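Skavberg Panels – data card and notes

Welcome, and thank you for reading the notes before opening the folders, which I know is not what most of us do with a new download. Skavberg Panels is a small collection of pictures and measurements of white panels and the seams between them. I started it in April, when I was trying to choose a covering for a big work surface and could find plenty of glossy catalog pictures but hardly any that showed what a plain pale sheet looks like from a low angle under ordinary light.

Version: 2
Last updated: June 30, 2025
Maintained by: Rosaura Ñahui
Pictures: 4,000
Pictures with seam notes: 920

What is in the folders

The folder called "stadel" holds the wide views, and "kultent" holds the close ones. Those were the names of the shelves where I kept the sheets, and by the time I thought of something more sensible, too many people had scripts pointing at the old names, so they stay. A third folder, "milosevic", has the hand-drawn seam notes. (The name should be written Milošević, but one of my older computers disagreed with the accents and I lost an evening to it.)

Each picture has a line in the file panels.csv with these columns:

id – a plain running number, never reused
folder – stadel or kultent
angle – straight, slanted or steep
texture – smooth, rough or mixed
seams – yes, no or unsure
remarks – whatever I felt like adding, sometimes at length

How texture is marked

Texture was the hardest column to fill in, and I went back and forth on it more than I would like to admit. A white sheet can look perfectly even until the light catches it, and then the little bumps and pits come up all at once. I settled on "mixed" for any picture where a speckled patch sits among smoother areas, even if the patch is small.

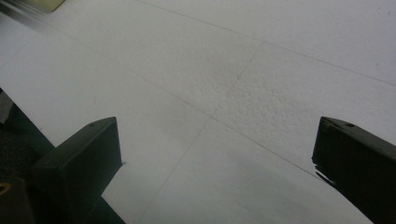

If you are sorting by texture, please read the remarks as well. My early entries were stricter than the later ones, and I have corrected only 40 of them so far. I also used "foam" rather freely in the remarks, as a word for how a surface looks, so please don't treat it as a statement of what the sheet is made of.

Seams

A seam is marked "yes" when you can follow the line between two panels for a fair distance. Places where seams cross get a note of their own in the milosevic folder, because those were the spots I cared about most when I was planning my surface. A crossing seen from a steep angle stretches into a long, leaning X, and it took me a while to get used to drawing it that way – my first tries all came out too square.

Known problems

Very pale pictures may look washed out on a bright screen. Turning the brightness down a little helps. Small dark flecks on the panels have been left alone, and I haven't tried to sort marks in the material from plain dust.

Using the collection

You are welcome to use it for study, for teaching, or for choosing your own panels. Please mention Skavberg Panels and the version number. Corrections are very welcome too: send me the picture id and the column you would change, and I'll put it in the next version.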